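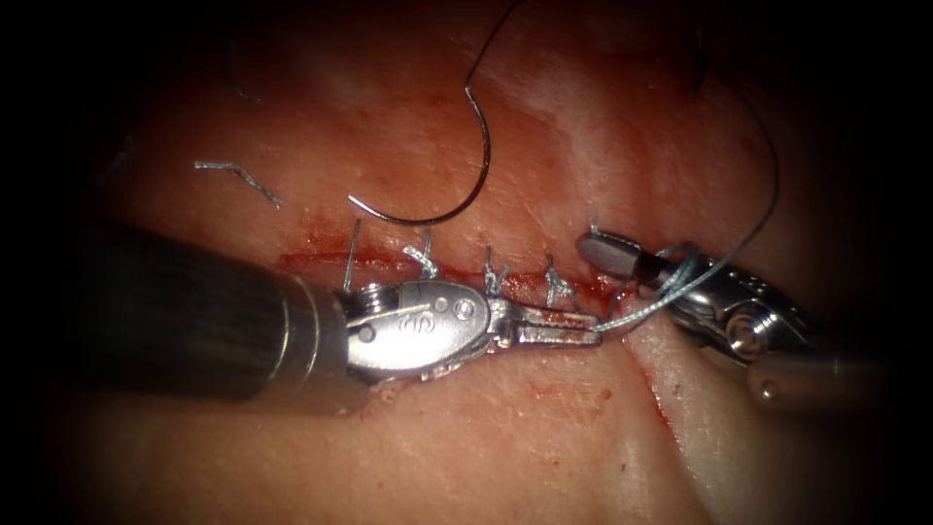 Needle, thread and a horizontal incision.

Call for participants: the Makora suturing study

The Intarasuk Skills Center is looking for surgical residents and final-year medical students to take part in a study of wound closure. We want to learn how people at different stages of training place a running stitch, how evenly they space it, and how they handle the thread between one pass and the next.

What you will do

You will come to the center for two sessions in June. At each session you will close a series of straight incisions in practice tissue, then look over your own work and rate it on a short form. A senior surgeon will rate the same closures without knowing who made them. Between the sessions you will get a packet of needles, thread and a practice pad to use at home, along with a log sheet. Please fill in the log even for days when you don't practice.

Each session takes most of an afternoon. Doors open at 1:00 p.m. and we finish by 5:00 p.m. Gowns, gloves and all instruments are provided. If you normally wear loupes, bring your own.

Who can apply

– Surgical residents in any year
– Medical students in their final year
– You must have tied knots and placed interrupted sutures under supervision before
– You must be able to attend both sessions

Left-handed applicants are welcome and should say so on the form so we can set out the right needle holders. We can't take anyone who has a hand or wrist injury at the moment, or who took part in the earlier Gevach knot-tying study.

Payment

Participants receive $400 after the second session. If you attend only the first, you will be paid half. Parking is free in the lot behind the building, and coffee and sandwiches are served at the break.

Your data

Closures are photographed from above and stored under a number. Your name is kept separately and is not shared with your program director or school. You may withdraw at any time up to the second session – just send us a note.

How to apply

Ask for an application form at the front desk or write to Adjoa Darko, study coordinator, at the center. Include your year of training and a sentence or two on your suturing experience. Questions about the tissue or the rating form can go to Ekkachai Pongsiri in the skills lab. We reply to all applicants within seven days.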